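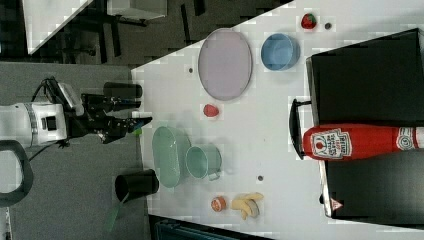

About us
Category: Our company
3 min read

Trummer makes and sells play tableware for nurseries, preschools and family centers. We started with one set of cups and plates, and tableware is still most of what we do. We also supply play food and small baskets, sold by the piece or as part of a set.

The company was started by Leanne Birkett and Reto Fuchs. Leanne had taught preschool and was tired of replacing whole play kitchens when only the cups were missing. Reto had worked in the office of a catering supplier and knew how to run a stockroom. The first orders were packed in his garage in January and delivered in his car. We now have 9 people on staff and a warehouse with an office at the front.

What we sell

Our range is kept in two lines. Laso is the everyday line: plates, bowls, mugs and cups in plain colors that can be mixed. Pieces are sold singly, so a center that loses a bowl can order a bowl. Utau is the food line, mostly fruit and vegetables, in sizes that suit small hands and fit the Laso bowls.

The full catalog has 475 items. Many of those are the same shape in another color. We keep discontinued colors in stock for 2 years after they leave the catalog, and after that we sell what remains at a reduced price until it runs out.

How we choose things

New pieces are laid out on a table together with the ones we already carry. We look at whether a mug is in proportion to the plate, whether a piece of fruit goes into a basket easily, and whether the colors can be told apart. Floor Declercq makes the final decision on color. Andri Marti handles samples and writes to the factory when something needs to change, most often a handle or a rim.

After that, samples go to centers that have agreed to try them. They keep the pieces for 10 weeks and fill in a short form. A piece that gets poor marks for stacking or washing goes back to Andri. The oval plate went back once, over the height of the rim.

Orders and returns

Orders are packed in our own warehouse and leave every Wednesday. Balthasar Baumgartner runs the packing room and answers most questions about missing or damaged pieces. Please keep the packing slip, as he will ask for the number on it. Unused items can be returned in any box that fits.

Customers in the northern region are served by our partner Kukel, who carry the Laso line in full and part of Utau. Prices are the same.

School accounts can be opened by email. Please include a delivery address and the name of the person who signs for orders.

Contact | Delivery | Returns | © Trummer | Back to top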